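Pawlak Hall, Flower Sorting Station
Pre-Run Safety Checklist, Two-Arm Table
Applies to: both arms, white table, trays left and right
Revision: March

Complete before the first run of the shift and again after any stop longer than 20 minutes. Mark each line OK, FIX or N/A. A FIX in sections 1 or 2 means no powered motion until it is cleared. Comments from the last inspection are kept under each section and stay there until the next revision.

1. Stops and power

1.1 Emergency stop buttons reachable from both long sides of the table. OK
1.2 Each button tested with the arms powered and holding position. Both arms must stop from either button. OK
1.3 Reset does not restart motion by itself. OK
1.4 Controller cabinet closed, key removed. FIX

Comment: Key was in the cabinet door at the start of the inspection. Removed and hung on the hook. Line cleared the same morning. The Brusis manual asks for the key to be held by the shift lead, and our own rule only says "removed." We should use the stricter wording.

2. People and distance

2.1 Standing line on the floor visible on all open sides, 900 mm from the table edge. FIX
2.2 Nobody reaches over the table while either arm is enabled. OK
2.3 One person is named as operator and has the pendant. Others in the area know who it is. OK
2.4 Chairs and stools outside the standing line. FIX
2.5 Closed shoes, no lanyards, sleeves fastened. OK

Comment: The line is worn through on the far side and needs to be taped again. Until then, treat the far side as closed during motion. On 2.4, seating tends to drift back toward the table between runs. Check it every time you check the line.

3. Arms and grippers

3.1 Speed limit set to setup value for the first cycle. Tool speed no higher than 700 mm/s after that. OK
3.2 Gripper fingers tight, no play when pushed sideways by hand (power off). OK
3.3 Fingers open fully and close fully on command. OK
3.4 Arms cannot meet over the middle of the table. Shared zone turned on in the software. OK
3.5 Wrist camera mount tight. OK

Comment: 3.4 was tested by sending both arms to the center at setup speed. The second arm waited, as it should. Repeat this test after any change to the program, including changes to the pick order. The Fesemberg fingers are due for replacement at the next service.

4. Cables

4.1 Cable on each arm has enough slack for the full reach and does not snag on the housing. OK
4.2 No cable lying on the work surface. FIX
4.3 Floor cables tied and kept out of the walking path. FIX

Comment: One cable crosses the near right corner of the table and goes over the edge. It can drag a stem or be picked up with one. Needs a clip under the tabletop. Floor cables under the near edge are in open loops and should be tied back to the table leg. Both were reported to maintenance.

5. Work surface and parts

5.1 Table wiped, seam between the panels flush. OK
5.2 Stems laid in one row, blooms toward the far edge, not crossing. OK
5.3 Trays seated against their stops. OK
5.4 Loose leaves and sprigs logged. If the task does not call for them, remove before enabling. FIX
5.5 Floor under the table edge clear of dropped items. FIX

Comment: Row count is 7 for this task, red roses and blue hydrangeas alternating, with a hydrangea first on the left. Leaf sprigs were out on the table and not entered on the task sheet. The Novine task sheet has a box for loose parts and it should be filled in even when the answer is none. A small red item was on the floor below the near edge. Pick up dropped items only with both arms disabled. 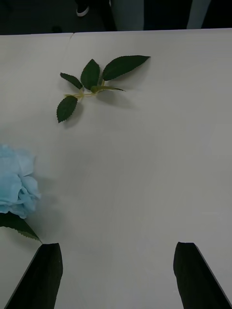
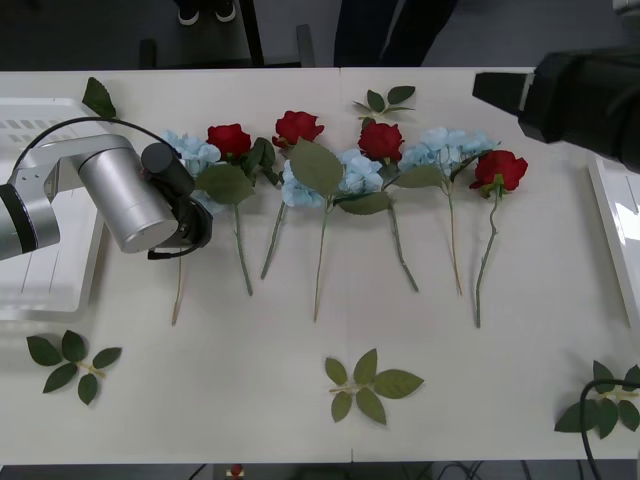

Section 5, work surface: loose leaf sprig seen from the wrist camera (first), full stem row with both arms (second).

Open items: 2.1, 2.4, 4.2, 4.3, 5.4, 5.5
Cleared during inspection: 1.4
Return the signed sheet to the binder at the cabinet.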